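TEXTILES AND THE HOUSEHOLD
Week 9 notes: The towel as a problem in fabric structure

Housekeeping first. Larysa Chornovol has moved her office hour to the afternoon, and the sample cards are due back by Thu 17 July. Last term three of them came back with coffee on them, which was at least a practical demonstration of absorbency.

Why terry works

A plain woven cloth has two sets of yarn, warp and weft. Terry has a second warp, held slack, and when the reed beats up several picks at once the slack yarn has nowhere to go but outwards. Those are your loops. More loops mean more surface, and more surface means more water taken up, to a point. Past that point you have a bath mat.

Know these terms for the test:

Ground warp - the tight one, which holds everything together and gets no credit.
Pile warp - the slack one, which forms the loops.
Dobby border - the flat band near each end. It shrinks at a different rate from the pile, hence the puckered waist on every towel in your linen cupboard.
GSM - grams per square metre. A 200 gsm towel is a tea towel with ambitions.

The softener question

Fabric softener leaves a fatty coating on the fibre. The hand feels softness and the cotton loses some of its interest in water. Kobzar's reading (in the course pack, after the Bondarchuk mill chapter) treats this as a labelling problem. I treat it as a reason to own a clothesline. Gündoğdu takes a third view, that line-dried towels are stiff because bound water holds neighbouring fibres together, and a good shake breaks the bonds. Read both before the tute and come with an opinion, preferably your own.

Colour and folding

White hides lint and shows everything else. Grey shows very little of anything, and has accordingly conquered the rental market. Folding in thirds puts the selvedges inside and the fold outwards, so the stack looks tidy and the frayed bits are a surprise for later.

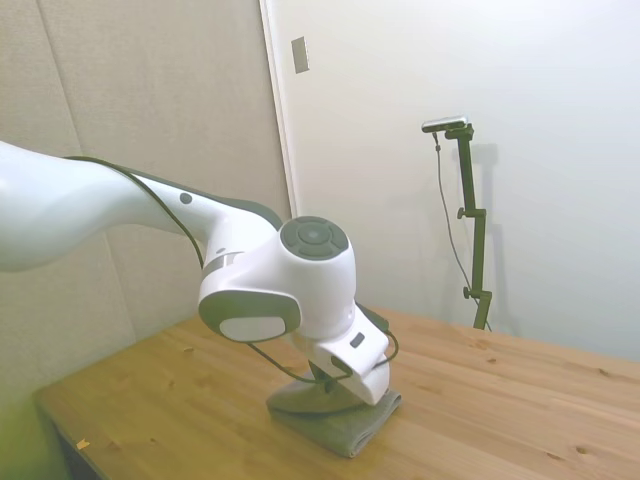

Wear and laundering

In the Uvville laundry exercise you'll wash your sample at 60 degrees, tumble it, weigh it and repeat. Expect the weight to drop early as loose fibre comes away, then level off. If yours gets heavier, you haven't dried it. Write the figure down anyway and tell Remzi, who keeps the spare samples.

Reading for next week

Karpenko on huckaback and waffle weaves, first half only. The second half concerns napkins and can wait.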